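Kitchen and table helpers wanted, Dravine test kitchen, Lornberg

We are looking for two people to help in our test kitchen, where we try place mats, plates and bowls with real food before they go into the Dravine catalog. The work is part time, 20 hours per week, and starts in May.

Your tasks will be to buy and wash the vegetables, to set the tables according to the plan of the day, to write short notes about each plate and mat, and to clean everything after. On a normal day almost 100 pieces of tableware pass through the sink, so please be comfortable with washing by hand.

You do not need a diploma in cooking. We ask that you can stand for 4 hours, that you write simple English, and that you handle ceramic with care. Experience from a cafe or a school kitchen is welcome. If you have a food allergy, please tell us in your letter.

We offer a fixed contract, a warm lunch and a bus ticket from Fludau.

Please send a letter and your resume to Thilini Bepari, kitchen office, before October 19, 2025. Questions about the contract are answered by Svend Hallgrímsson. We will invite the selected persons for a trial morning, and this morning is paid.
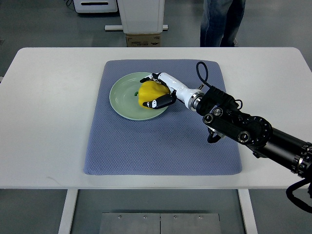 Yellow bell pepper on a pale green ceramic plate, with blue-gray mat.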